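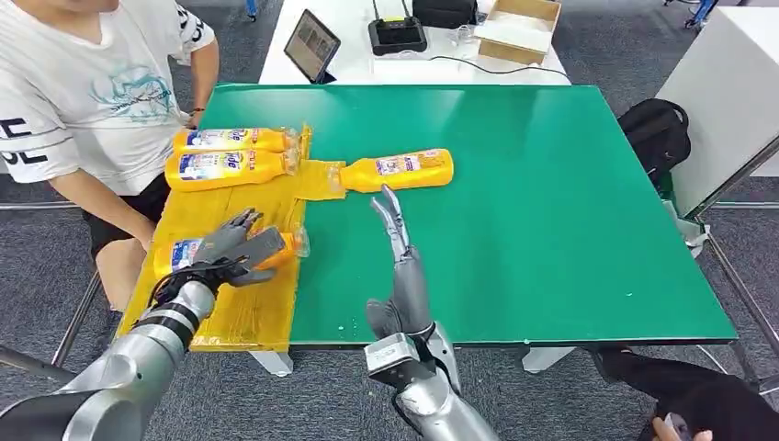
Plastic Bottle

Reading time: 4 minutes

A plastic bottle is a narrow-necked container made from plastic, used to hold water, soft drinks, cooking oil, shampoo, medicine, motor oil, milk, ink and a great many other liquids that people would like to carry from one place to another without spilling. Bottles come in every size from the tiny ones handed out in hotels to the big jugs that sit upside down on an office water cooler, and although they are so ordinary that most of us hardly give them a thought, a fair amount of care goes into how each one is shaped, closed and labeled.

Materials

Most drink bottles are made from polyethylene terephthalate, usually shortened to PET, a clear and light plastic that holds up well under the pressure of a fizzy drink. Milk jugs, detergent bottles and many shampoo bottles are made from high-density polyethylene, or HDPE, which is cloudier and a little waxy to the touch and stands up nicely to soaps and bleach. Low-density polyethylene is softer and turns up in squeeze bottles, the kind used for mustard or honey. Polypropylene is stiffer, takes heat better, and is the usual choice for caps and for some medicine and syrup bottles.

Color is mixed into the plastic before the bottle is formed. Sometimes this is done purely so that a shopper can find a familiar product from the far end of the aisle, and sometimes it has a practical use, as with the amber bottles that keep light away from medicines and vitamins.

How bottles are made

Nearly all plastic bottles are made by some form of blow molding, an idea borrowed from the much older craft of glassblowing. In the simplest version, a soft, hot tube of plastic is lowered between the two halves of a mold, the halves close around it, and air is blown in until the plastic presses against the walls and takes their shape. The thin line that runs down the side of many shampoo bottles marks the place where the two halves met.

Drink bottles are usually made in two stages. First comes the preform, a thick little piece that looks rather like a test tube with the screw threads already finished at the top. The preform is then warmed, stretched lengthwise with a rod and blown out to full size. Stretching in both directions lines up the long molecules in the plastic and makes the thin walls surprisingly strong for their weight.

Necks, caps and labels

The neck, which the trade calls the finish, has to match its cap very closely or the bottle will leak. Screw caps are the most common, but there are also flip tops, pumps, sprayers, sports caps and child-resistant closures that must be pushed down while they are turned. Many food and drink bottles carry a small ring below the cap that separates the first time it is opened, so the buyer can tell whether anyone has been there before.

Labels may be glued on as paper, wrapped around as a plastic film, shrunk on as a full sleeve, or printed directly onto the surface. Some are placed in the mold before the plastic goes in, so that they become part of the wall and hardly ever peel, even in a steamy shower.

Reuse and recycling

An empty bottle is a handy thing, and households everywhere have found second lives for them as watering cans, scoops, bird feeders, funnels and little greenhouses for seedlings. Bottles that once held cleaners or other chemicals should not be used again for food or drink, however well they have been rinsed.

For recycling, bottles are sorted by the type of plastic, then washed, chopped into flakes and melted. The number inside the small triangle on the base shows the type: 1 for PET, 2 for HDPE, and so on up to 6 for polystyrene and 7 for everything else. PET flakes are often spun into fiber for carpet, fleece and the stuffing in pillows and winter coats, or made into new bottles. Rules about whether to leave the cap on vary from town to town, and the local collection service is the best place to ask.

See also: Blow molding, Bottle cap, Glass bottle, Jug, Packaging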